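Breakfast Service Extension, Stolmont Site
Interim progress report to Chaudhry
Prepared by Kipchumba Kimaro, Kekix

Scope

The grant covers a change in breakfast hours at the Stolmont cafeteria. Under the old schedule, hot breakfast ended at 9:30 and the grill was cleaned down for lunch. The revised schedule keeps eggs, oatmeal and toast on sale until 11:00, with the lunch menu starting at the same time as before. Both menus overlap on the grill for 30 minutes.

Work completed

The second griddle plate was installed in December and passed its inspection on the first visit. Holding temperatures for scrambled eggs are logged every 20 minutes. Any pan that falls below 140 degrees F is discarded and entered as waste. Staff hours were moved from the afternoon to the morning without adding a position.

Order entry now runs through Inport. The breakfast and lunch menus are set up as separate item groups with their own cutoff times. The first version of the setup closed oatmeal along with the grill items at 9:30, and this went unnoticed for two days. The group has been corrected and the cutoff is now checked at opening.
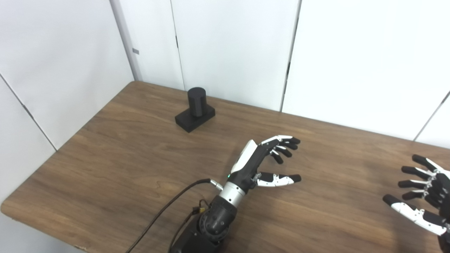

STOLMONT, March 22, 2025

Sales and waste

The site sold 498 breakfasts in the last full week of the reporting period, of which 200 were sold after the old closing time. Late sales are mostly egg sandwiches. Oatmeal sells well before 8:00 and poorly after 10:00, so the second batch has been cut to half size.

Egg waste rose in the first weeks of the longer schedule and has since come down. The change that helped most was cooking to order after 10:15. This adds to the wait at the counter – four minutes per ticket at the busiest point – and the kitchen considers that acceptable for now.

Budget

Of the equipment line, $4000 remains unspent. Kekix asks that it be carried into the next period for a replacement conveyor toaster. The current unit browns unevenly on the left side and has been repaired twice. Labor and food costs are within the approved amounts.

Open items

Coffee supply after 10:00 is not settled. The urns are needed for lunch and there is no third urn on site.

The printed menu boards still show 9:30. New boards are on order – the first proof had the wrong price for the egg sandwich and was sent back.

Allergen cards for the two new breakfast items are in draft and will be sent with the next report.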